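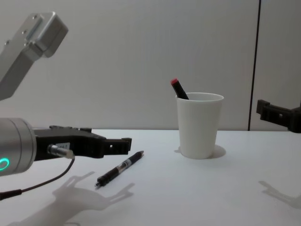
White tabletop against the pale grey wall, Room 136.

Narkthorpe Study Center: Rooms and Furnishings

The gallery records the work surfaces and wall finishes at the Narkthorpe Study Center following the refurbishment completed in June. It is intended for departments that wish to reserve a room and for staff who are responsible for its layout.

Room 136 is on the second floor of the Coker Building. The table is set directly in front of the wall, and the surface and the wall have both been kept plain. A seam between two wall panels can be seen toward the right. The panels are smooth and carry no notices, and users are asked not to attach paper, tape or hooks to them.

The room may be reserved for a minimum of two hours. Requests should be sent to the Umali Desk on the ground floor, together with the name of the department and the layout required. Tables may not be moved between rooms without written approval.

Surfaces should be wiped with a soft cloth at the end of each booking. Abrasive pads and solvent cleaners are not permitted. Marks or scratches should be reported to the desk on the same day.

Pictures of the Zodholm Annex will be added to the gallery when work there is complete.

Page last updated: 28/02/2024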